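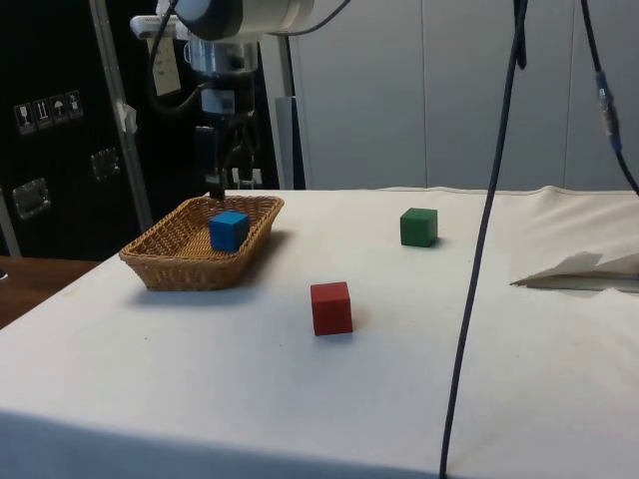

Bivdale Blocks is a small reference set on putting wooden blocks away in a basket. It covers three block colors (red, green, blue), one basket and one cloth-covered table. A state is recorded by which blocks are in the basket and which are still out. With the blue block inside and the red and green ones on the cloth, the entry reads "in: blue; out: red, green".

Print this page | E-mail this page
Home | Sets | Formats | Changes | Contact

Bivdale Blocks, README
Revision 2, 2019-08-11
Maintained by Constanza Domínguez

Contents

The notes file holds 133 entries, one per line. Each entry has a layout number, the "in" list, the "out" list and a free-text remark of up to 5 words. Colors are always written in the order red, green, blue. Shade is not recorded -- a block that looks lighter or darker under different light keeps its basic color name. 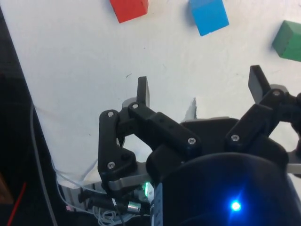 Fedir Kostiuk asked in January whether a block leaning on the basket rim should count as in, and suggested a third list for such cases. His note said that "half in" comes up often enough with low baskets to be worth its own field. The field was not added. A block on the rim is listed as out, with "rim" in the remark.

Layout rules

Blocks start apart from each other and clear of the basket. The basket may be turned at any angle but stays upright. Wrinkles in the cloth are left alone unless a block will not sit flat.

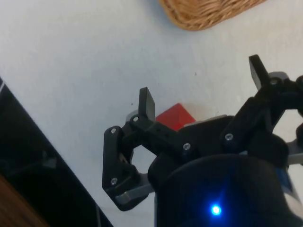
A block may be set down on any face. Stacking is allowed only inside the basket. If a block is moved by accident, the layout keeps its number and the remark says "shifted".

Known limits

Distances between items were not measured. Worn corners are not noted.

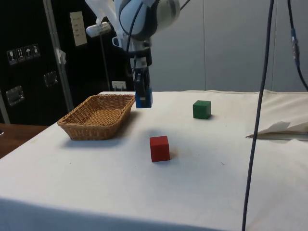 Position on the table is given only as near or far, left or right, as seen from the front edge. Entries from revision 1 used "front" and "back" and were converted by hand; 2 of them are still marked "check".

Related sets
Tuson Cups and Saucers
Trindov Drawer Sorting
Marchuk Folded Towels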